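A Friday at the Skudden open day
By Baptiste Leclerc
October
5 min read

I should say at the outset that I nearly didn't go. The Skudden laundry is on the far side of the rail yards, the bus only goes as far as the roundabout, and it was one of those grey mornings when a second cup of tea looks like a very good plan. But my sister-in-law spent most of her working life in hospital linen, and she made me promise to go and tell her everything, so off I went with my notebook and the wrong shoes.

Skudden does the washing for hotels, student residences and a handful of nursing homes, and once a year they open the doors to anyone who'd like a look. There were 29 of us on the morning tour, split into smaller groups and given orange vests and a biscuit each. (The biscuits were very good, a sort of ginger shortbread, and I'm told the night shift bakes them.)

We began at the receiving dock, where the bags come off the trucks, and if you've never smelled a receiving dock I won't spoil it for you. Everything used to be sorted by hand here. Now the bags ride up on an overhead rail, which they call the Walta line after the company that put it in, and drop into the washers by weight. Our guide, Kakia, started on this dock when she left school and remembers what it did to people's shoulders. Two of her old crew now run the rail from a little glass booth with a heater in it. One of them loves it. The other told her he misses the talking, and she passed that on to us quite plainly, which I liked her for.

The wash hall itself is enormous and hums in your teeth. I wrote down "tunnel, 46 metres" and then couldn't read the rest of my own writing. You can't hear much in there, so Kakia pointed at things and we all nodded. After that come the flatwork ironers, where sheets go in damp at one end and come out folded at the other, faster than I could follow. It used to take 4 people to feed one ironer and now it takes one, who clips the corners and keeps an eye out for tears. I asked where the other three went. Kakia said most had moved across to finishing and repairs, a couple had retired, and one had gone off to drive a school bus and still comes to the Christmas lunch. She also said the clipping job is lonelier than it was, and that they now swap people off it every hour after the staff asked for that in the spring.

Then we had our tea, and a long chat with a gentleman from Cortés, a hotel supplier, about towels. I'll spare you most of it, but he feels strongly that nobody should be using softener, and I have to say I've stopped.

The part I'd really come for was upstairs, in what used to be the mending room. Sheets and towels are flat and square and a machine can cope with them, but residents' own clothes are another matter entirely. A T-shirt in a heap has no corners to speak of, and every one lands differently, so at Skudden that work is still done by hand. What's new is that some of the folders spend part of the week doing the job with a hand-held gripper, so that the way they handle the cloth can be recorded and used to teach a machine.

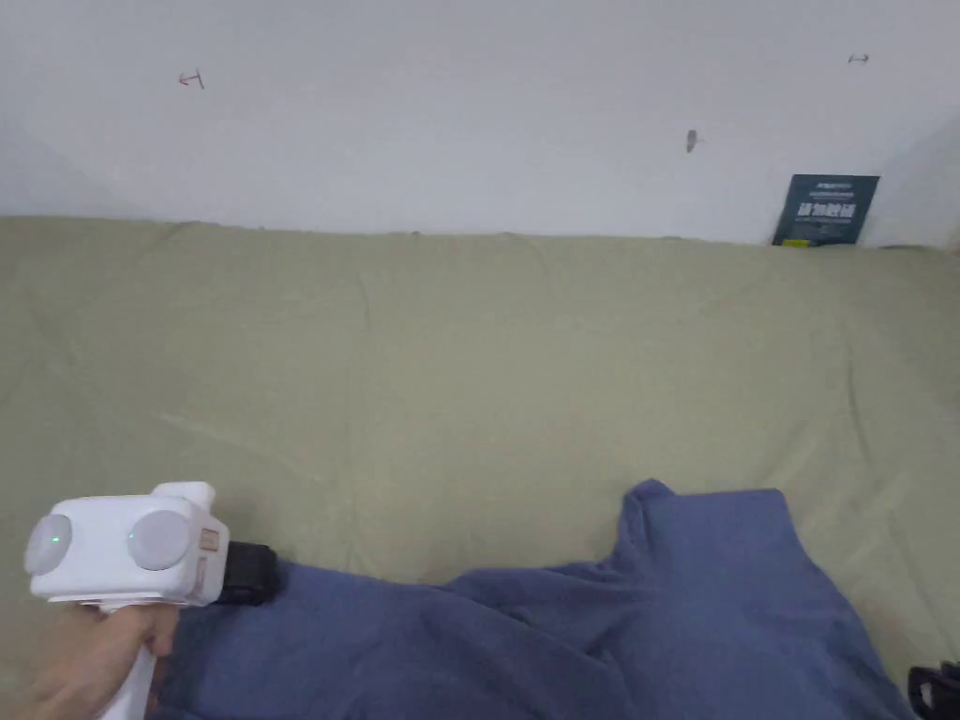
I'd imagined something rather grim, I suppose, people being asked to train up their own replacements, and I did say so, probably a bit loudly. Kakia didn't brush me off. She said that was the first thing the folders had raised as well, and that it took 3 meetings before anybody agreed to try it. What they settled on was that the sessions are voluntary, they're paid at the supervisor rate, and nobody's folding hours get cut on account of them. Whether that arrangement lasts once there's a machine that can do the work is a question she couldn't answer, and she said as much.

It's slower than folding with your fingers, of course. A woman in my group who has worked in shops all her life kept itching to reach in and do it properly! One of the folders told us the odd thing is how much it makes you notice: where you pinch first, how you find a sleeve, the little shake you give without thinking. She's been folding for years and had never had to explain it to anyone. She was also frank that her wrist gets tired, and that they've asked for a lighter handle.

We finished at the dispatch bay, among the cages of clean linen, and that was the nicest smell of the day by a mile. I walked back to the roundabout with the towel gentleman, missed the bus, and rang my sister-in-law from the shelter. She wanted to know what they do about fitted sheets, and I had to admit I'd forgotten to ask, so I expect I'll be going again next year.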